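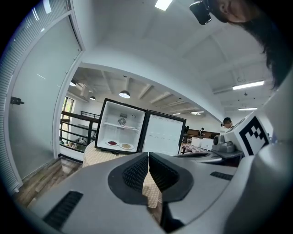

Figure 3. Compact refrigerator on a covered table, door open, with two plates on the compartment floor.

3 Using the Compartment

3.1 Before loading food

1. Stand the refrigerator on a level table or counter. If you use a tablecloth, pull it flat under the feet.
2. Leave enough room on the hinge side for the door to swing fully open. A half-open door makes it hard to load plates level.
3. Wipe the inner walls, the shelf and the door panel with a damp cloth and dry them.
4. Plug in the unit and close the door. Wait 3 hours before putting food inside.

Note: The Brarndale compact refrigerator is intended for short-term storage of fresh food and drinks. It has no freezer section.

3.2 Setting the temperature

1. Find the small round dial on the back wall, to the right of the fan grille.
2. Turn it to the middle position for everyday use.
3. Change the setting one step at a time and leave the door closed for 30 minutes before judging the result.

Caution: Do not push food, wrap or paper against the fan grille. Blocked air leaves one side of the compartment warmer than the other.

3.3 Loading plates

Plates go on the floor of the compartment. The wire shelf is meant for lighter items such as small tubs and wrapped cheese.

1. Clear the floor of the compartment.
2. Put the first plate in on the left and slide it toward the back. Stop before it reaches the wall.
3. Put the second plate in on the right. The rims may be close together but should not overlap.
4. Check that neither plate sticks out past the front edge, then close the door.

Cooked and raw food should be on separate plates, and raw meat or fish must be in a closed container. Let hot dishes cool before loading. Cover anything with a strong smell.
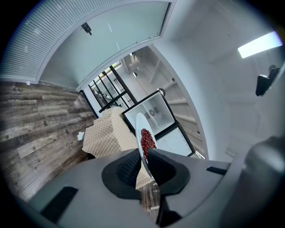 Brarndale Compact Refrigerator User Guide Page 10

3.4 Berries and other small, loose food

Small red berries on a flat white plate will roll if the plate is tipped. Keep the plate level whenever you move it, and use a shallow bowl if you have one that fits.

1. Sort the berries and throw out any that are soft or split.
2. Pat them dry with a paper towel.
3. Heap them in the center, leaving the rim clear for gripping.
4. Lower the plate to the compartment floor before letting go.

If berries fall inside, unplug the unit and pick them up before closing the door. Juice on the floor of the compartment should be wiped up the same day.

Caution: Do not use bleach or scouring pads on the white interior. Warm water with a little dish soap is enough.

3.5 Weekly check

Choose a fixed day, such as Friday. Take out all food, wipe the shelf and door panel, and look over the door seal for crumbs. Return the dial to its usual setting if it was moved during cleaning.

For cleaning the fan grille, see Section 4.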